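Cuaderno de taller, mesa de envases
30 de enero de 2023

Lunes. Melquiades ha vuelto del almacén con otra caja de aperitivos y la firme convicción de que todo lo que viene en bolsa es lo mismo. Apunto aquí lo que llevamos aprendido sobre envoltorios, que es más de lo que yo pensaba saber en esta vida.

El encargo de Jiltia sigue igual: ordenar los envases flexibles por lo mal que se dejan guardar y proponer un cajón para la tienda. Ellos lo llaman «estudio de comportamiento del formato». Viorica lo llama meter bolsitas en una caja. En la hoja de horas lo pongo como dice Jiltia.

Primera observación, que ya intuía cualquiera que haya hecho una mochila para el colegio: el envase plano es plano hasta que se toca. Luego coge arrugas y no las suelta. La ficha que nos pasaron de Plostard da un grosor por bolsa y con ese número calculé que en el cajón pequeño cabían 53. Metí 25 y la tapa ya no bajaba. He tachado el cálculo pero lo dejo legible, como penitencia.
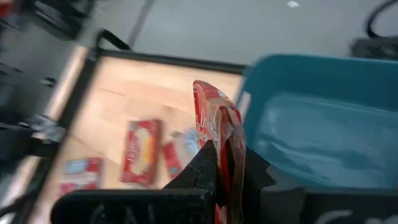 El grosor de la ficha, supongo, es el de la bolsa recién salida de fábrica y en manos de alguien que la quiere. A mí me interesa más el perfil de canto, que es como se ven luego en el cajón si se archivan de pie. De lado, el rojo se queda en una cara estrecha, la solapa de arriba tira a beige y por debajo todo son crestas plateadas y rosadas con un pliegue hueco y oscuro que baja por el envoltorio. Del texto blanco se lee algo como «Un» y poco más. O sea, que archivadas de canto el cliente de Jiltia va a elegir por color o por fe. Viorica propone una pestaña con el nombre. Melquiades propone que la gente mire dentro.

Segunda observación: el color. Casi todo lo que nos han traído es rojo. Entiendo que el rojo vende, pero en un montón no se distingue dónde acaba una bolsa y empieza la siguiente, y el plástico brilla lo justo para empeorarlo. Para la próxima caja he pedido algo verde. Me han contestado que verde hay poco.

Tercera: el cajón. El de Hasex tiene las esquinas en ángulo recto y las bolsas se clavan de pico en ellas como si les hubieran reservado plaza. La cubeta verde azulada, que es de esquinas redondeadas y estaba en el taller para otra cosa, va mejor. Llenarla sin orden ninguno me llevó cinco minutos; llenarla con las bolsas alineadas, 15, y en cuanto Melquiades la movió de sitio las dos versiones eran indistinguibles. Este dato lo voy a incluir en el informe aunque no le guste a nadie.

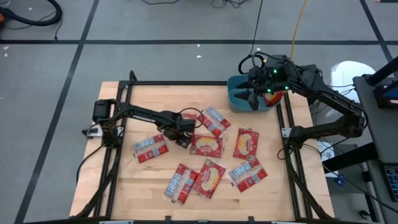 Viorica sostiene que el orden sirve si hay separadores, y que sin ellos estamos haciendo jardinería zen con patatas. Tiene cartón del grueso guardado desde abril y quiere cortar dos piezas en cruz. Yo habría probado antes con una sola, en medio, pero el cúter lo tiene ella.

Notas sueltas:

No coger las bolsas por el centro si luego se va a medir el canto. Por el borde, y con cariño.

Las que ya tienen el pliegue marcado, aparte. Melquiades las devuelve al montón «para que haya variedad». Hablarlo.

La cinta Plattner pega demasiado y se lleva la tinta. Para las etiquetas, papel y pinza.

Falta una bolsa respecto al albarán. No acuso a nadie, pero la papelera está junto a la silla de Melquiades.

Mañana, separadores. Si la cruz no entra, la recorto y digo que la medida era esa.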